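Notero to reissue Gentile's first two albums in December

Notero will reissue the first two Gentile albums as a double vinyl set in December. Both were remastered from the original quarter-inch tapes at Ponalix. 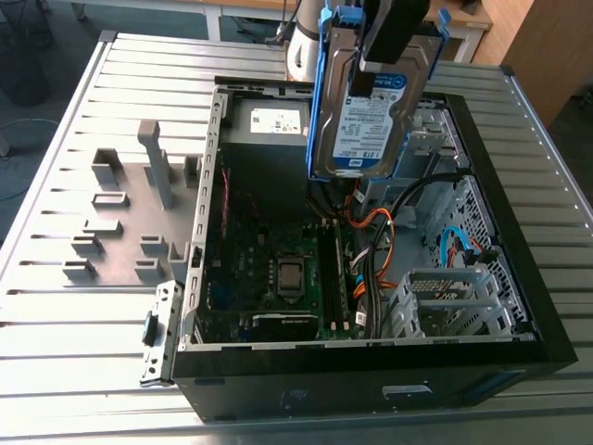 The set runs to 70 minutes and adds four session recordings left off the earlier CD edition. Pressing is limited to 2,000 numbered copies, distributed by Evier. A download code is included. Review copies are available from the Notero press office.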